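Home Products Wool Rugs Runners Care Samples Where to Buy Contact

Jorkberg Flatweave Rug

The Jorkberg is the rug we've wanted to make since we first set up a loom, and we are so happy with how it came out! It's a flatweave in pure wool, woven on both sides, with a slightly nubbly surface that feels wonderful under bare feet. There's no front and no back. Flip it over whenever you like and you get the same pattern with the colors traded (the pale stripes turn dark and the dark ones turn pale), so it's a bit like owning two rugs.

Natália Frade drew the pattern. She started with the plowed fields you see from the train window on the way to our workshop in Jarnavora, and if you look at a full-size Jorkberg from the far end of a room you can still find them: long bands that lean a little, then straighten, then lean the other way. Up close it's all small steps of yarn. We wove it 10 different ways before she was satisfied with the lean, and the early tries are now under desks and dining tables all over the building.

The wool

We buy our yarn from the Figueiredo mill, where they spin it fairly tight for us. A tight yarn sheds less and holds its edge in the pattern, and it also gives the rug some real weight. The runner stays put in a hallway with kids racing down it, especially with the felt pad underneath. Expect a little fuzz for the first few weeks. Vacuum it up with plain suction, no beater bar, and it settles down nicely.

Colors

Oat and Ink is the one most people picture when they think of the Jorkberg. Moss and Oat is softer and looks lovely in a bedroom. Clay and Smoke is the newest, added in July after Bheki Swanepoel in our dye room spent most of the spring chasing a rusty brown that wouldn't go pink in evening light. He got there, and it's gorgeous!

Choosing a color for your floor

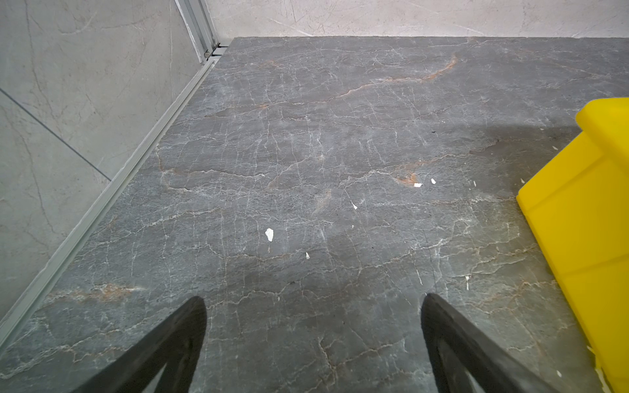

Wool color changes a lot depending on what surrounds it, so lay the sample down where the rug will live and look at it in the morning and again after dark. On pale wood nearly anything works. Stone takes a little more thought, and we get excited about it, because a stone floor can hand you the palette. Take a charcoal floor with fine white veining and streaks of rust and tan: Clay and Smoke picks up those warm streaks beautifully, while Oat and Ink goes with the white lines and lets the rest stay quiet. With veining as busy as that we'd go for the larger size, so the rug has room to be its own calm area.

Sizes

Runner: 80 x 300 cm
Medium: 155 x 230 cm
Large: 200 x 300 cm
Custom lengths up to 900 cm in the runner width, woven to order

Details

100% wool, warp and weft
Flatwoven, reversible
Hemmed ends, no fringe
Fine with underfloor heating
Felt pad sold separately (Fusside, cut to size)

Care

Blot spills right away with a dry white cloth, then a damp one. Turn the rug over every few months and swap it end for end while you're at it. For a deep clean, find someone who washes wool rugs by hand. Please don't steam it.

Samples are hand-sized, hemmed like the real thing, and show both sides. Orders for samples go out every Tuesday.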